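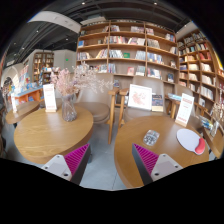
How many demonstrations do you need before a robot can learn to tidy a table? More than you want to record, and the number depends mostly on how different the tables are from one another. We had 662 usable ones from a single room when we tried our first training run, and the result was good at that room and poor everywhere else.

Posted in March by Satish Bhatia

Print this post | E-mail this post

I spent most of the month collecting with the hand-held gripper in bookstores. The project is called Firkinar, and the task list is short: pick up a book, put it back on a shelf or a pile, move a small object from one side of a table to the other, straighten a sign. You hold the tool, do the job with the two fingers, and the camera records it. One pass is one example.

The bookstore seating area turned out to be a harder place than I had planned for. Round tables have no corner to line up with, so "put it near the edge" means something different from every side. The glass is worse. A clear vase on one table and a patterned glass dish on the next both throw reflections, and the faceted kind changes its look every time you move the tool a little. I now record glass objects from at least four sides and keep the approach slow.

Dried flowers are a separate problem. The branches on the left table spread far enough to cover part of the chair behind it, and the shelves too. I could have moved the vase, and on the first morning I wanted to. I left it where it was. People keep flowers on tables, and the system has to learn to reach past them.

My routine is the same at every stop. I start with the fingers open and empty, hold still for a moment, and then go in. If I fumble, I finish the motion anyway and mark it as a fumble. Early on I used to stop and restart, and that left us with a lot of half clips that someone had to sort later. Each session is 30 passes, then a break. After that my wrist starts to turn in and every grasp comes out looking alike.

The magenta pads have held up well on paper covers. On glossy covers I have to squeeze harder than I like. Thin paperbacks on a tightly packed shelf are still the worst case. I can get one out by tipping it from the top, but that takes practice, and two people will do it two different ways. Both ways go in.

Labeling is done in Stimura, in the evening. I write one plain sentence per clip and try not to get fancy. "Put the book on the chair" is enough. We are at 2,151 clips now across 7 locations, and the next training run will leave one location out completely so we can test on it. I would like to hold out this one, with its mix of chairs, tables and tall shelves, but it also has some of our best clips.

Next up is a set with the lights turned down, if the manager agrees to let me in after closing.

Comments (3)

Chrysoula Tzanetos
Do you keep the fumbles in the training set, or only mark them? We threw ours out and I've been wondering about it.

Satish Bhatia
Marked and kept out for now. I want to try a run with the ones where I recovered and still finished the job.

paperback_reader
Please do the tight shelves. I can't get a thin book out of mine either.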